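Wrist cubes vs. bare-hand tracking for demonstration data: numbers from our bench
Forum: Manipulation and Teleop > Data and Methods
Thu 16 March

galang_bench
Posting the comparison I promised in the Pivgate thread. The question was whether a fiducial cube at each wrist gives better training trajectories than a bare-hand pose estimator run on the same overhead video. Same operators, same table, same reach-in task. 586 demonstrations passed the filter out of 867 recorded. A demonstration is rejected if either cube is lost for longer than the gap limit, or if the solved wrist pose jumps between consecutive samples.

Wrist position from the cubes was steadier in every segment we looked at. The difference is small in free motion and large once the fingers go out of sight, where the bare-hand estimator starts guessing and drags the wrist along with it.

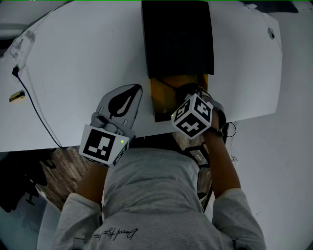
Overhead view, right hand at the amber panel or opening, marker cubes at both wrists.

Policies trained on the cube trajectories reached the target more often than those trained on the estimator output. I would not read much into the size of the gap until someone repeats it on another bench.

stornau7
What is the rejection rate split by cause? Losing nearly a third of the recordings is a lot. If most of the rejects are occlusion at the enclosure, your filter is removing the hardest part of the task and the policy comparison is on an easier set.

galang_bench
Mostly pose jumps, not occlusion. With the cube tilted there are usually several faces in view, so losing one costs little. The jumps come when a single face is nearly square-on to the camera and the solver flips between two solutions.

kettle_and_shim
That is the known planar ambiguity. Solve for all visible faces jointly with the cube geometry fixed and most of it goes away. Are you solving per face and averaging?

galang_bench
Per face, then picking the lowest reprojection error. Joint solve is next.

joreo_user
I disagree with the framing. You compare a marker system with a tuned filter against an estimator with no filter at all. Smooth the estimator output over 4 frames and run it again. On our Joreo set that closed about half the difference. You also put extra mass on the wrist, which changes how people reach.

stornau7
Smoothing will not fix a bias. If the wrist is pulled off while the fingers are hidden, it stays off for the whole insertion.

joreo_user
Depends how long they are hidden. He has not given that.

galang_bench
Fair on the filter. I will rerun with smoothing and report occlusion time per demonstration. On mass, we have no measurement, so I can't rule it out.

kettle_and_shim
Please post the calibration residuals for each cube as well. Printed faces are often less square to each other than people assume, and with a joint solve that error goes straight into the pose.

galang_bench
Will do. Left cube is the worse of the 2.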